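Home | Notebook | Bench bookings | Visitors | Parts list | Log out

November, open day, writing this up at 9 pm with sore feet

Well, we survived! Ekene Sani had the door and the clicker, and his final number was 69 through the Sitville workshop, which is a lot of bodies for a room with one decent aisle. I had the two-arm bench the whole time and barely got to see anyone else's demo, so if somebody could write up the Himari sorting table for me I'd be grateful (I heard cheering and I want to know why).

Our bit was the whiteboard. The plan was simple enough on paper: visitor suggests a letter, we put it on the little board in red, and then the arms deal with the board and the blue eraser between them. I'd wanted to do it with the board flat on the table, but Gintarė Kļaviņa talked me into having it up at an angle for part of the session so people standing at the back could follow along. She was right, annoyingly. Kids at the front loved it either way.

Letters we got asked for, from memory: plenty of first initials, one ampersand (refused), and a very small boy who wanted a whole dinosaur. Fair enough, mate. 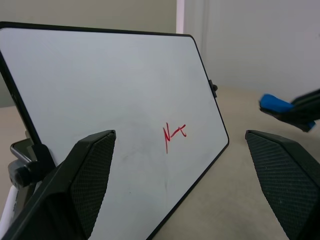

Red mark on the board, eraser in the other gripper.

The board could do with a proper clean before we use it for anything else. There's a grey haze over the middle and lower part, left over from all the wiping, and I'd like to know whether it's the marker, the eraser or just an old surface. I've got some of the Pelitz cleaner under the sink and will have a go at it tomorrow. If it doesn't come up, we buy a new board and I stop fussing.

Questions people asked, so we can have better answers next year:

Is it doing this by itself? (Asked constantly. I got my answer down to two sentences by lunch, but a sign would save my voice.)
What happens if it drops something? Then I pick it up.
How hard does it squeeze? I waffled. Need a proper number for the grip force, Ekene says he has one in his notes.
Could it do the dishes? Every second adult!

The fellow from Havlíček stayed ages and was lovely about it. He wanted to talk about cycle times and I wanted to talk about whether the pads wear evenly, so we took turns. He reckons we should log every run and not bother with conclusions until we hit 500. I said we'd be there by autumn if people stopped booking my bench for soldering.
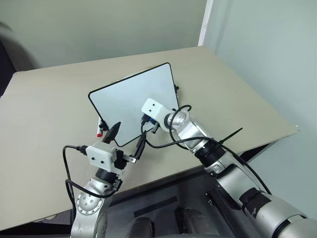 My own gripe from the day is tidiness, and I include myself in that. We make everyone do a cable check before visitors come in and then we all stop looking. There's a zip tie on the right arm with its long tail still on, sticking up where anyone leaning over for a better look would meet it, and the cable on that side makes a loop over the wrist joint that I'd like pulled in closer - enough slack for the full twist, no more. Same goes for the left one, where it loops out beside the gripper housing. I'll bring the flush cutters. Gintarė wants to redo the routing on both arms while we're at it, and I've said yes provided she does it on a day when I don't need the bench.

Also for the list: 2 spare red markers, a stool for short visitors, and a longer lead for the kettle - the queue for tea went straight past the e-stop and I did not enjoy that one bit.

Ekene has the sign-in sheets. Still need to send the thank-you notes and give back the trestle tables.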